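Home | Forums | New Posts | Arms & Grippers | Search | Log in

Serkimance two arm kit, worth it?

tollgate36
Looking at the Serkimance bundle, two arms, grippers, the table sorting software. Hitico has it listed again. Anyone running one? Mostly want dish handling for a demo. Don't want to spend a month on setup.

bent_washer
Had ours since January. Setup was 2 days, most of that cables. Arms are fine. Software is so-so, manual is bad. Calibration page skips a step, search the old Bisow thread for it.

mrplow715
Skip it. Paulauskas kit does the same job and the support people write back. Sent Serkimance three emails about a gripper fault, got one answer and it was a link to the manual.

bent_washer
Disagree on same job. Paulauskas gripper opens too narrow for anything but cups. We tried. Support yeah, no argument.

mrplow715
They sell wide fingers now. $315 a pair. Swap takes five minutes.

tollgate36
So thats on top of the kit price? Hmm. What about two arms close together, do they bump? My table isn't huge.

bent_washer
Set the keep-out zone first thing, default is way too loose. After that no bumps here. Ours on the plate job, 6/25/23:
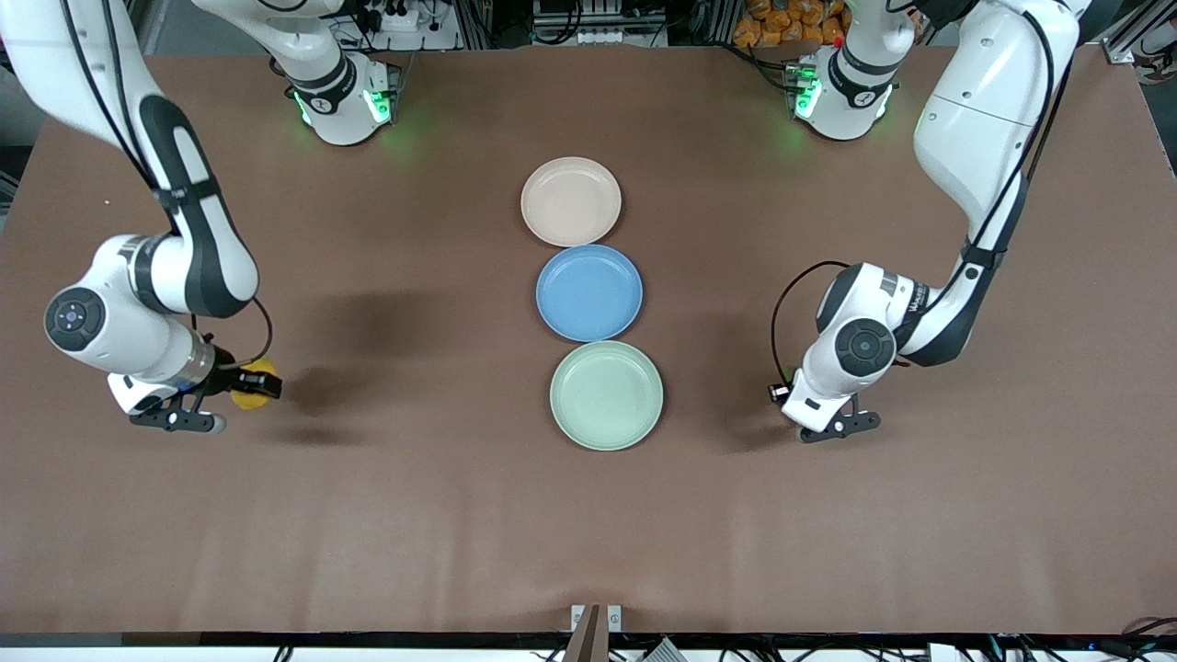 Plate job, both arms in over the table. Yellow block in one gripper, other one open.

tollgate36
Ok that's closer together than I expected. Are the plates touching on purpose?

bent_washer
Pretty much, yeah. Spaced out is easy. Touching rims is where the vision gets picky, pale colors worse. Turn the overhead lights down a bit, shadows from the arms mess with it to.

mrplow715
Shadows never bothered the Paulauskas. Just saying.

tollgate36
Leaning Serkimance. Will ask Hitico if they do returns.

bent_washer
They do, 36 days, you pay shipping. Keep the foam.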